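Gristemham dye garden brings in its first full harvest

September 2021

The Plela dye garden in Gristemham has finished cutting its first full crop, and what a crop it is. The old allotment strip behind Atanasov Mill, which was mostly bramble and broken glass two summers ago, has given the town enough woad, weld and madder to keep its dye pots going right through the winter.

There are 2,000 plants in the ground altogether. Woad takes up the sunny end by the mill wall, weld has the long middle beds, and the madder is tucked along the hedge, where it will be left alone for another year or two before most of the roots are lifted. A small patch was dug early to see how it was getting on, and it gave a lovely soft coral on wool – paler than madder at its best, but very encouraging for such young roots.

The beds are looked after by 29 households, each with its own stretch. Some had never grown anything before. A few took on a strip hoping for vegetables, were handed a tray of woad seedlings instead, and have stayed with it ever since. 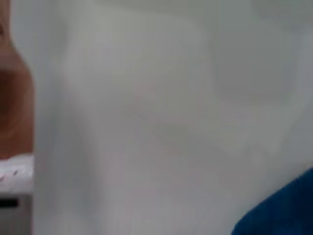 Weld was the great success of the year. The wet start to the summer suited it, and by July the spikes in the middle beds were taller than most of the people weeding them. It gives a clear, sharp yellow, and with a dip in the woad vat afterwards you get greens that look as if they have come straight off the hedgerow. Skeins in both colours were hung along the mill railings for the open weekend and people kept stopping their bikes to look.

That open weekend drew 611 visitors, easily the most the garden has ever had. The dye demonstrations were full by mid-morning on both days, and the woad vat had a crowd round it from start to finish. It is easy to see why. Cloth comes up out of the vat a murky yellow-green and turns blue as the air gets to it, and the gasp from the children at the front was every bit as loud on the last dip as it was on the first.

Greys had a table to themselves this time. Oak galls and a little iron will take you from the lightest dove to something close to black, and there is a real pleasure in the shades between. Visitors were invited to name their favourites, and the winning suggestions (Wet Slate, Heron and Monday) are to go on the garden's shade cards.

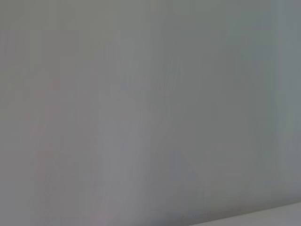

Pewter grey at the left, turning a little greener and darker to the right.

Plant sales, teas and the raffle raised £2,448 over the two days. Most of it will go on a proper drying shed, as the weld has been hanging in borrowed garages all month, and the rest on a second vat so that the queue for blue can move a bit faster next year.

The winter programme is called Closa and it starts at the end of the month in the ground floor rooms at Atanasov Mill. Sessions run on alternate weeks and cover preparing cloth and yarn, mordants, simple resist patterns and keeping a vat alive in cold weather. Beginners are very welcome. Bring an apron, rubber gloves and something to practise on: old cotton sheets, linen napkins, wool that has been sitting in a drawer. Polyester won't take the colour, so check the label first.

There is no need to sign up for the whole lot. Single sessions can be booked at the garden gate or at the mill desk, and all the dye plants are included in the price. If you have an avocado habit, please save the stones and skins, as they make a beautiful dusty pink and there are never enough of them.
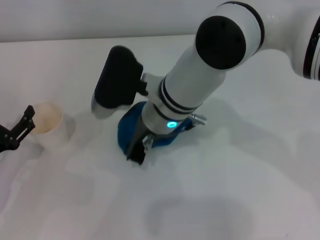
Crumpled blue cloth on a white tabletop.

Seed from this year's woad is being cleaned and packed now. Packets will be free to anyone in Gristemham with a sunny corner and a bit of patience. Sow in spring, keep the slugs off, and pick the leaves in their first summer while they are good and fresh. The garden gate is open every Saturday morning until the clocks go back.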